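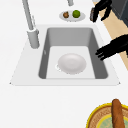 *Fig. 3. Countertop sink with plate and faucet.*

## Section 3: Siting the Rododus station and reading its forecasts

Read this section before you drill anything. The forecast you get in the Corkitz app is only as good as the readings you feed it, and most of the bad readings we see come from bad siting. The box says "accurate local weather in minutes." Set-up takes an afternoon, and the local part takes a good deal longer than that.

### 3.1 Choose a spot

1. Walk the property in mid-afternoon and again after dark. Look for a place over grass or bare soil, well away from brick walls, air conditioner units, dryer vents and parked cars.
2. Hold the sensor head where you plan to mount it and leave it there for 20 minutes. Compare it with any ordinary thermometer hung in shade.
3. If the two disagree by more than a degree or two, try another spot. Do not "correct" the difference in the app yet.
4. Mount the pole so that the temperature sensor sits between five and six feet off the ground.

**Note:** A roof is a fine place for the wind cup and a poor place for the thermometer. Shingles in July will give you a number you can brag about and nothing else. If you have the split kit, put the wind cup up high and keep the rest down in the yard.

**Caution:** Do not work on a ladder or roof in wind or wet. Do not raise a metal pole near overhead power lines. Stop work if you hear thunder.

### 3.2 Level the rain gauge

1. Set the gauge on its base plate and loosen the three leveling screws.
2. Turn the screws until the bubble sits inside the ring.
3. Tighten, then check the bubble again. It nearly always moves.
4. Pour a measured cup of water through the funnel, slowly. Write down the total the app shows.
5. Repeat twice. If the totals don't match each other, clean the tipping bucket and start over.

Snow is another matter. The gauge is not heated. It will fill, cap over, and report a dry day in the middle of a storm, then report rain under blue sky when the cap melts. The app may mark these hours "verified." That word means only that the reading arrived without a radio error. Use a ruler and a flat board for snow, and type the depth in by hand under **Log > Manual**.

### 3.3 Enter your location

1. Open the app and go to **Station > Place**.
2. Type in your elevation. Do not accept the value your phone suggests without checking it against a map.
3. Choose your nearest reference station from the list.
4. Tap **Save**, then wait for the pressure reading to settle.

Step 2 matters more than it looks. At our own test site in Borkowska the phone offered an elevation of 416 feet. The survey map said 3,198. The app took the wrong one without complaint and spent two days warning us of a historic low. If your pressure graph looks thrilling, suspect the elevation first.

**Note:** The nearest reference station is not always the best one. If there is a ridge or a large lake between you and it, pick one on your side, even if it is farther away.

### 3.4 Turn on the seasonal outlook (optional)

The seasonal outlook is supplied by Fivine and is switched off when you install the app. We suggest you leave it off until you have read the next two paragraphs.

The outlook gives the odds that the coming season will be warmer, colder, wetter or drier than normal for your region. It can't tell you whether it will snow on a particular date. A "55 percent chance of a warmer winter" leaves plenty of room for a cold one, and a mild season on average can still hold a week that bursts your pipes. The color maps make all of this look firmer than it is.

There is also the phrase "tuned to your backyard," which you will find on the outlook screen. We have asked what the tuning consists of. So far as we can tell, your readings change the short forecast a little and the seasonal outlook not at all. We would be glad to be shown otherwise.

To turn it on:

1. Go to **Forecast > Seasonal**.
2. Move the switch to **On**.
3. Tap **Show odds** so that you see percentages as well as colors.
4. Take a screenshot of the October outlook and keep it. Compare it in spring with what you got.

**Caution:** Do not use the seasonal outlook to decide whether to insulate pipes, service a furnace or buy heating fuel. Do those things anyway.

### 3.5 Check the forecast against your own log

Keep a log for 125 days before you trust or dismiss the station. Each evening, write down the high the app predicted the day before and the high you measured. A column for rain, yes or no, is enough to begin with.

At the end, compare the app's misses with the simplest forecast there is, which says tomorrow will be the same as today. If the app can't beat that at your address, go back to 3.1 and check the siting. If the siting is good, send the log to Oliwia Michalski, who edits this guide. Please send the bad months along with the good ones.

*Section last revised March 10, 2025. Battery replacement is covered in Section 4.*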